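The Waiting List for a Dog With No Eyebrows

Sumeya Kassa has spent nine years breeding a dog most people take for a mistake 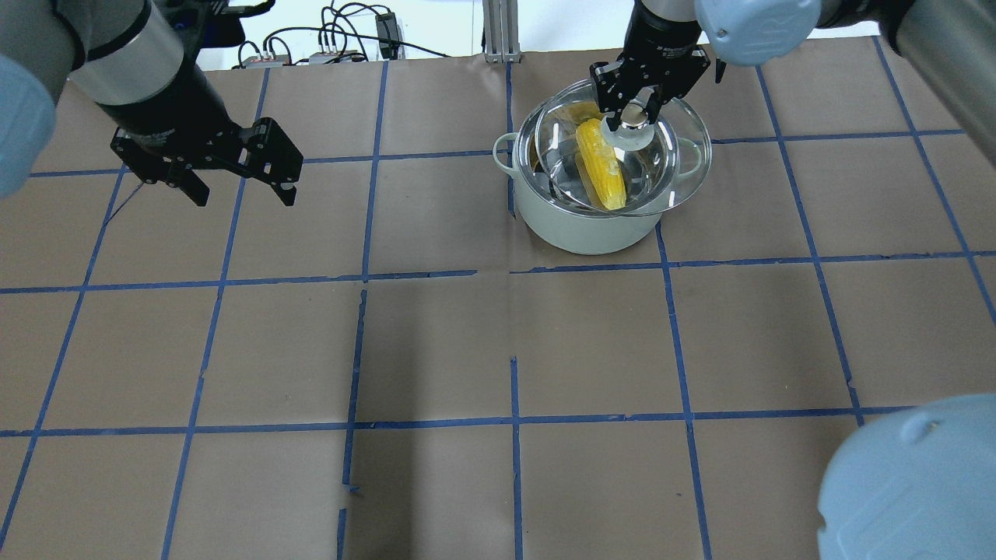

The first thing Kassa tells anyone who calls about a puppy is that she doesn't have one. The second is that they probably don't want one. After that she asks how tall their fence is, and it is surprising how many conversations end there.

The breed is the Weldu hound, a leggy, short-coated farm dog the color of wet cardboard, with a narrow head and a look of mild disappointment. It was kept for generations in the hill country above Melach to move goats and kill rats, and in the intervals to lie across doorways. It has no feathering, no mask and no tan points over the eyes, so the face never quite seems to finish an expression. Owners say you get used to it. Kassa's sister, who has lived with four of them, says you don't.

At last count there were 163 registered Weldus in the country. That makes them rarer than a lot of things people pay to go and look at, although in nine years of walking hers around town Kassa has been stopped mainly by people asking what happened to the greyhound.

I drove up in January, when the yard was frozen hard and five adult dogs were standing in it with their backs to the wind like men outside a bar. One came over, smelled my knee, and left. I was told this had gone well.

Kassa is a retired school bus dispatcher, and she runs her kennel the way I imagine she ran the buses. There is a wall chart. There is a second wall chart that explains the first. Each planned mating is written up in pencil two years ahead, and most of them get erased, usually after a phone call with Yee-man Chung.

Chung keeps the stud book. She lives six hours away, owns one elderly male named Bishop, and has never bred a litter in her life, which she regards as her chief qualification. "I don't want anything," she told me. "Everybody else in this breed wants something." What she has is a spreadsheet of every Weldu whose parents are known, going back to the dogs that came over in the first shipment, and an alarming memory for whose grandmother bit the mailman.

The trouble, as it tends to be with rare breeds, is Cirnico.

Cirnico was a dog, and by every account a splendid one. He had the deep chest and the long, flat stride, and he won whatever there was for a Weldu to win, meaning a few ribbons and once a ham. For six or seven years everyone with a female drove her to Cirnico. He sired up to 70 puppies, and now you can hardly find a Weldu that doesn't have him somewhere behind it, often on both sides. He also passed along a tendency to cataracts, which didn't show until he was eight and his grandchildren were already asleep on sofas in eleven states.

So the breeders argue. One camp wants to bring in outside blood, most likely from the Edetti, a stockier herding dog from the next valley over that looks enough like a Weldu to be mistaken for one at dusk. The other camp would prefer to go blind. I heard both positions laid out at the annual gathering, in a fairground hall with a coffee urn that could be heard across the room, and I can report that people who agree about 95 percent of a dog can do terrible things to each other over the remainder.

Kassa is for the Edetti cross. She has been for years, and it has cost her friends, including a man in the next county who used to lend her his trailer. Her case is plain enough. You cross once, under supervision, you breed the offspring back to Weldus, and in three or four generations you have a dog that looks the way it always did and can see the goat. The objection is that it won't be a Weldu. Her reply is that the hill farmers bred to whatever dog was on the right side of the river when the bridge washed out, and wrote nothing down.

Chung won't say where she stands. She did send me the inbreeding figures without my asking for them, twice.

What none of this settles is who will take the puppies. A Weldu grows up slowly. It is three before it has any sense and five before it has manners, and it can clear a four-foot fence from a standstill while looking in another direction. It doesn't fetch. It will come when called if it was coming anyway. Kassa feeds hers twice a day, walks them at 5:30 in the morning to avoid the town's terriers, and has replaced the kitchen door so often that the hardware store keeps one back for her.

She charges less for a puppy than it costs her to raise it, and she makes buyers sign a contract that runs to several pages. If the home doesn't work out, the dog goes back to her, at any age and in any state. Twelve have come back. Two of them never left again, and one was under the table while we talked, leaning on my shin with its whole weight and sighing.

I asked whether she'd ever thought of switching to something easier. She had, she said. She'd once looked after a friend's Labrador for 20 days. It had been pleased to see her every morning, and she'd found that a lot to live up to before coffee.

The breeders vote on the cross on 26th March, by mail, and it needs two-thirds to pass. The wall chart has a mating penciled in for the fall, with a blank where the sire's name should go. Next to it Kassa has stuck a list of the Edetti males whose eyes have been checked and whose owners have agreed in principle, or at any rate haven't hung up.

In the meantime there is a litter due from two of her existing dogs, a pairing that Chung approved after what both women describe as a discussion. Six puppies are spoken for. The callers who passed the fence question have been told to expect a visit, and one of them has already been asked to build it higher.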